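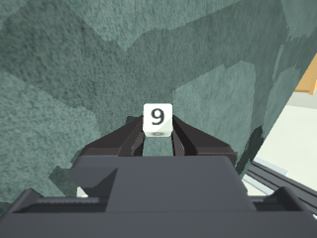
## Re: [plavwood-dyers] Getting orange out of gum leaves

Hi all,

Oh, I have so much to say about this! I've been dyeing with eucalyptus for years and I still get a bit giddy when I lift the lid, so forgive the length. Replies are tucked in under the bits of the message they belong to.

On Apr 29, 2023, Vilja Sjöberg wrote:

> I'm new to the list and new to leaves. I did my first pot with leaves from the tree near our letterbox (no idea what sort, long and greyish) and got beige. Quite a nice beige, but I'd seen the skeins at Eskola and was hoping for something closer to that orange.

Welcome, Vilja! Beige is where most of us started. The orange at Eskola was *Eucalyptus cinerea*, the silver dollar gum, which is the round blue-grey leaf florists put in wedding bouquets. If your tree has long leaves it could be one of hundreds of things, and plenty of them give tan however nicely you treat them. There are long-leafed ones that go a cracking rust, though, so it's worth trying every gum you can get at. I pick up windfalls on my walks and run each lot in a jam jar with a scrap of yarn before I commit a whole pot to it. My notebook is up to jar 117 and a good half of the entries just say "tan".

If you have a florist nearby, ask what they do with their trimmings. Mine fills a bag for me and it dries beautifully in the shed. Dried leaves work as well as fresh, to my eye, and they take up far less room in the pot once you've crushed them a bit.

> I simmered for an hour as the booklet said. Should I have gone longer?

Yes! Much longer! I think this is most of it. An hour gets you the yellows and the browns, and the red and orange part comes out slowly. I give leaves two to three hours at a good simmer with the lid on, then leave the pot overnight and bring it back up with the wool in. That second heating needs to be properly hot, close to a simmer, for another hour or more. You'll see the yarn sit there looking like weak tea for ages and then it starts to turn. I've been caught out by giving up early more times than I'd like to admit.

Do bring it up and let it cool down gently, or you'll have felt. And please have a window open or do it outside on a camp stove. The smell is lovely for the first hour and rather strong by the third. Keep the pot for dyeing only, too, and don't let it wander back to the kitchen.

> How much leaf do I need? The booklet says equal weights.

I'd double it. My best orange ever was 698 grams of dried leaf to three skeins of 100 grams, in rainwater. Equal weights will give you something, but pale, and if the leaf turns out to be a weak one you won't have much to work with. The leftover bath is good for a second, softer batch as well. I love those peachy ones and they make a very good border next to the strong colour.

> Also, do I need alum? And does the kind of wool matter?

For eucalyptus on wool, no mordant at all! That's one of the joys of it. Alum tends to push things towards yellow, so if you used it the first time that may be another part of your beige. A bit of iron at the end will take you to chocolate and near-black, but go easy, a tiny pinch, and use a separate pot because iron hangs about and dulls everything that comes after.

As for wool, anything well scoured. I mostly use the Broment two-ply and I've had good colour on a Corriedale from the Flultari sale as well, a bit deeper if anything. Grease is the thing to watch for. If water beads on the skein, wash it again, then soak it for a few hours before it goes in. Cotton and linen are another story and I'm a poor guide there. I hope one of the plant-fibre people will jump in, as I've only had faint pinks that went off in the wash.

> Last one, is it fast? I'd like to make a cardigan.

Very! My oldest jumper is 13 years old, has been out in the garden with me the whole time, and it's faded a little on the shoulders and hardly anywhere else. Wash it cool with something mild. I'd dye all the yarn for the cardigan in one go if your pot will hold it, as you won't match it later. If it won't fit, knit from two skeins at once, swapping every couple of rows, and the differences melt away.

Two other things while I'm here. The August dye day is on again at the Plavwood hall, and I'll have three pots going, one of them cinerea, so bring wetted skeins with your name on a tag. Masking tape falls off in the pot, by the way, so use a strip of Tyvek or a knotted cotton thread. And does anyone have a spare long-handled strainer? Mine has lost its handle and I've been fishing leaves out with a bent coathanger.

Vilja, please post what you get from the second try, beige or otherwise. And tell us if your letterbox tree has gumnuts, what shape they are and how many in a bunch, as there are people on this list who'll have it named by teatime.

Happy simmering,
Jo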